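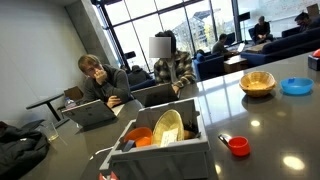 Wustell Stacking Crate, gray

Plastic crate for shared kitchens, meeting tables and pantry shelves
Made by Raseck. Sold and shipped by Clonetti.

Overview

The Wustell crate is made for small things which have no fixed place in the kitchen. Bowls, bread baskets, measuring cups, the cards with the menu. In many offices and shared flats these things stay on the table the whole day, and in the evening a person must walk four times to the cupboard. With a crate you walk one time.

It is a simple gray crate of plastic. The walls are high enough that a bread basket can stand upright inside and lean on a bowl, so you do not need to put everything flat. We recommend to put the basket in the middle and the bowls at the side. A card or a folded napkin can go in front of the basket, where it stays straight and you can still read it.

The color is chosen to be quiet. On a dark table the crate does not take much attention, and the orange, red or light blue of the usual plastic dishes looks nice next to it.

What you can put inside

One crate takes a normal serving for a small table: one or two bowls, an oval bread basket standing up, and some bread rolls in the free corner. Please wrap fresh bread in a cloth first. The crate has openings and crumbs can fall out through them.

Measuring cups with a long handle are a little difficult. They fit, but the handle will look out over the wall and then you cannot stack another crate on top. Many of our customers leave the cup next to the crate and put it in last.
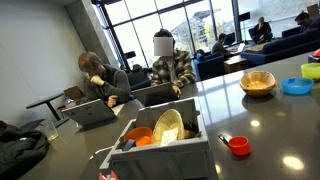
Round baskets and wide, shallow bowls are better carried on top of each other, by hand or in a second crate. If your bowls are wider than the crate, do not press them in. The plastic of the crate will survive this but the bowl maybe not.

Use on glossy surfaces

The bottom is smooth, without rubber. On polished tabletops the crate slides easily, which is comfortable when you pass it to the other side of the table, but please lift it if there is sand or sugar under it. Small grains make scratches, and on a dark glossy top you see every scratch when the ceiling light is on. For such tables we offer a set of 4 felt pads (sold separately, article Đorđević). The pads must be removed before washing.

If people also work at the same table, keep the crate some distance from laptops and charging cables. A full crate is heavier than it looks and a cable under it is quickly damaged.

Cleaning

Warm water, a soft brush and normal dish soap. Dry it upside down. The dishwasher is possible on the upper level without the drying program, if the crate fits in your machine. Measure before, please. Tomato sauce can leave a light orange color in the plastic. It is only a matter of looks and becomes weaker after several washings.

In the package

2 crates, gray
1 sheet with care instructions

Bowls, baskets, cups and other table items are not included.

Delivery and return

Orders leave our warehouse in the same week. You can send the crates back within 14 days if they are not used for food. Please keep the carton until you are sure, we cannot accept crates which come back without any protection.

The blue version was taken out of the program in May and will not come again. Lids from the older series do not close on this model.

Page updated 14 Nov 2020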